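pledutov-booth

README and data card, last touched June 2024

Hi! This is my collection of transcribed baseball radio calls, put together over a couple of winters because I wanted to know how announcers fill the quiet parts of a game. You know the stretch I mean — two outs, nobody on, the pitcher wandering around behind the mound, and somebody in a booth has to keep talking. I love those bits. I wanted a pile of them I could search, so I made one, and then it got big enough that I figured I should write down how it works before I forget.

What's in it

There are 546 half-innings of play-by-play, typed out and split into 1,404 segments. A segment is one stretch of talk between two pitches, or between a pitch and whatever comes next (a mound visit, a foul ball that takes forever to get back, a commercial). All of it comes from the Skarnico League, a small summer league whose stations let me record their streams and share the text. The audio isn't in here. I have permission for the words only, so please don't write to me asking for the sound files!

Files

segments.csv is the one you probably want. One row per segment.
games.csv has one row per game: home club, visiting club, station, day or night, and whether there was a rain delay.
glossary.txt is my running list of local sayings and what I think they mean. If you grew up listening to these stations you'll likely know better than me.
kovacik_rules.txt is the style guide I followed for typing things up. Named after Kováčik Field, where I did the first game and made most of my bad decisions.

Columns in segments.csv

seg_id — just a number, no meaning in the order
game_id — matches games.csv
half — top or bottom, plus the inning, like T4 or B9
speaker — P for play-by-play, C for color, G for a guest, X when I couldn't tell
kind — one of 7 labels, see below
text — what was said
checked — yes if I listened a second time

The labels are pitch, ball in play, score recap, story, ad read, crowd, and other. Story is my favorite and also the messiest. If a play-by-play voice starts telling you about a bus trip and there's a strike in the middle of it, I kept the whole thing as a story and put the strike in the text where it fell. I went back and forth on this for a whole month and I'm still not sure I picked right.

How I typed it

I took out most of the ums but kept the false starts, so "he's going to — no, he holds at second" stays the way it was said. Scores are written as digits. Player names are swapped for roles (SHORTSTOP_HOME, PITCHER_AWAY and so on), and so are the announcers' own names. A lot of these players are college kids and didn't sign up to be in my spreadsheet. If you spot a name I missed, please tell me and I'll fix it fast.

The second listen covers 530 of the segments so far. The rest are first-pass only, and you'll find typos in them, mostly in the ad reads where everybody talks like they're late for a train.

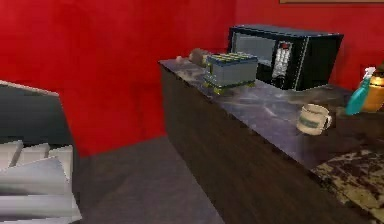 Kitchen corner, red walls, microwave on the counter (render).

Things to know before you use it

Home-team voices are heavily overrepresented, because visiting clubs mostly don't send anyone. That matters if you're planning to compare how excited people get. Night games outnumber day games too, and the Praleo station only shows up in July because they were off the air before that. Extra innings are in there, but they're thin, so I wouldn't build anything on them alone.

Please don't use this to imitate a particular announcer. The stations asked me for that one and I agree with them.

Loading it

It's plain UTF-8 with commas and quotes, and any spreadsheet will open it. Watch out for the half column, though. One program I tried decided it knew better and reformatted it, so import that column as text.

License and fixes

Free for research, teaching and fooling around, with credit to pledutov-booth. Ask first if you want to sell something made from it. Corrections are very welcome through the issues page — give me the seg_id and what you think it should say, and I'll get to it when there isn't a game on.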